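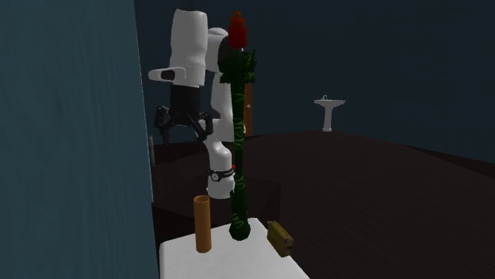 Section 6. Preparing a Tabletop Clearing Trial

14 January 2020
Praltano User Documentation Group

This section applies to the Praltano household task set, used with one arm and a parallel gripper. It covers clearing small items from a table in simulation. Complete Section 5 before you begin.

1. Open the task set and select "Table, mixed items."
2. Confirm that the arm is folded and the gripper is open, pointing down and empty.
3. Check that each item rests on the tabletop. The cylinder must be upright. The block may lie at any angle.
4. Set the time limit to 320 seconds.
5. Run 12 trials without changing the layout, and save the log after the last one.

NOTE: Tall items placed close to the arm count as obstacles. Contact with the flower ends the trial and is logged as a failure.

CAUTION: Do not load a simulated motion onto a physical arm until the checks in Section 13 have been signed off.

Reading the results

A completed trial shows that the arm cleared one known table under fixed conditions. It does not show that a machine is ready for unattended work in a home. At the September review, the Haseck arm cleared the cylinder in every trial and dropped the block in 6 — the grip settings were the same throughout. Household chores should therefore be treated as supervised tasks in this release.

Related items
Björklund Gripper: Care and Adjustment
Ploltthorpe Test Kitchen: Rules for Visitors
Section 5. Installing the Task Set
Section 13. Moving to a Physical Arm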